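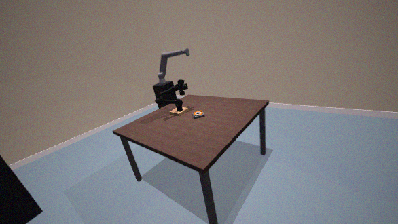 Oriana Ojeda wrote in to ask whether she should hold off on a new dishwasher, as surely a machine will be stacking the plates by hand before long. Oriana, buy the dishwasher! I get some version of that letter every week, so I've put my usual answers on one page.

Can a robot do my chores yet?

A few of them, slowly, if you keep the room tidy for it. Vacuums and mowers are fine. Anything with fingers is still at the stage of small flat things on a bare table, and a lot of the practice happens in simulation, where a dropped mug costs you nothing.

Why is picking something up so hard?

Try lifting a coaster off your kitchen table with oven mitts on. A flat piece of wood gives you hardly any edge to get hold of, and the arm has to come down at the right spot and the right height. I had a go at driving one with a joystick at the Keltville open day (35 minutes in the queue, worth it) and missed 12 times before I got a grip on anything.

What about folding the washing?

I'd love to say yes. Cloth changes shape every time you touch it, and my fitted sheets defeat me as well.

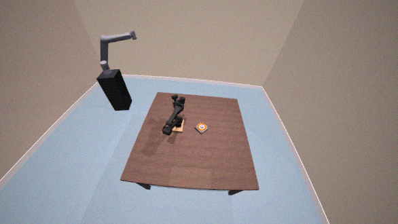 Is it any different on the shop floor?

Yes, quite a bit. Raquel Cunha runs three arms at her joinery in Ellby, and they do the same lift all day with the timber arriving in the same spot, same colour, same way up. Move the pallet a hand's width and somebody has to come over and sort it out.

So when should I start saving?

Ask me again in April, after I've been back to Keltville. For now I'd put the money towards the dishwasher.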